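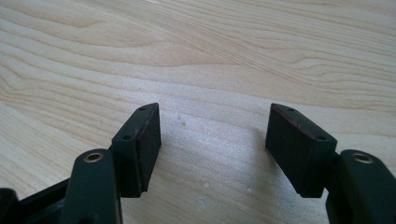 *Figure 6.1. The two fingers of a hand-held gripper over a wooden tabletop, pads facing each other.*

# Chapter 6: When the Job Changes Shape

I spent most of one July at Jarnano, a firm that packs replacement parts for kitchen appliances, and I went in with the wrong question. I wanted to know how many jobs the new machines would take. The people on the packing floor had already moved past that. They wanted to know who would teach the machines, who would get blamed when a box went out short, and whether anyone would still get to sit down at two o'clock.

So let's start with the teaching, which is where the gripper in Figure 6.1 comes in. You hold it in your hand and do your job through it: reach, close, lift, set down. The movements get recorded, and the recordings are used to train a robot arm. Look at how little there is to it — two dark plastic fingers, a pad on the inner side of each, a brass-colored eyelet near the top of each arm. Now think about everything your own hand does when you pick up a washer, and imagine doing it with that.

Refugio Nava had been packing at Jarnano for 17 years when she first tried one. "I felt like I was wearing oven mitts," she told me. By the second week she had found her own way of coming at small parts from the side, and the engineers from Debnath (the outside company that set up the system) were asking her to slow down so they could see what she was doing. She thought that was pretty funny! She also thought it ought to show up in her paycheck, and we'll come back to that in Section 6.3.

Her case raises a point that runs through this whole chapter. Refugio's skill had never been written down anywhere. Her job description listed lifting, sorting and "attention to detail." Once her movements became training material, the company had to decide what that skill was worth and who owned the record of it. Jarnano handled this with a one-page form. Pevier, a competitor we'll visit later, spent 8 months bargaining over it, and the two floors feel very different to work on.

I should tell you where I stand. I like these machines, and I've seen them take over work that wrecks people's wrists. I've also sat in a break room with folks whose hours were cut the same week the arms were switched on. You'll meet both groups in this chapter, and you don't have to agree with me about either one.

**Before you read on**

Pick a task you do with your hands at work or at home. Write out the steps for someone who has never done it, then trade with a classmate and try to follow theirs exactly. Keep your notes — you'll need them for the Fatholm case in Section 6.2.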